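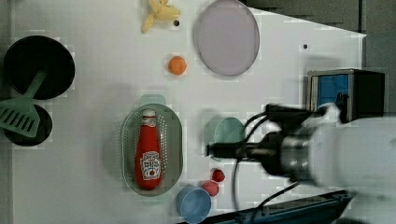 Dilani Selvanayagam wants the play kitchen sorted by meal, breakfast things in one bin and dinner things in another, and she wrote as much in the margin of my last entry. Her point is that kids reach for "lunch," and a bin marked "fruit" means nothing to a four-year-old who is running a restaurant.

10/18/24

I love this idea and I'm still going to argue with it a little! Where does ketchup go? It belongs to every meal at our house. Same with the banana. I can see us buying doubles of half the set just to keep the bins honest (fine by me, but the Sowah budget line has 200 left in it and I'd like to spend that on plates).

Spent the morning with the pieces spread out on the white table and had a great time. Notes before I forget:

The banana with the opened peel is my favorite thing in the whole set. Those curled strips! I'd happily have a dozen foods that come partly undone like that. Asked Wovero if they do an orange in the same style, because ours is a plain ball and next to the banana it looks a bit left out.

Colander: big win. The long oval shape takes the ketchup bottle lying down, cap and all, so it can double as a carrying basket. The tab at the end is a nice size for a small hand too. Would like to try one in a brighter color, gray is kind of sleepy.

Pans: two black ones, big and small. I want to keep both out together, with the green spatula, and call that the stove kit. The slotted head on the spatula is wide enough to hide a good part of the small pan, so it may be worth asking for a shorter one. Put it on the Cosau list, item 16.

Plates: lavender-gray, plus a pale green plate or lid. Pretty next to each other. The light blue cup rolls, so cups should go in the deep bin whichever way we sort.

Bins: Pavwood has the low ones with the rounded corners, 168 for the set, and they come in 3 depths. I measured the shelf under the window and the middle depth clears it with room for fingers. Very pleased about that.

Dilani, if you're reading this, let's try your meal bins first and my stove kit alongside. I'll make picture labels tonight. Need from you: a list of what counts as breakfast, and a ruling on strawberries.

Still to do: wash the cups, find the other lid, re-glue the drawer front on the toy sink.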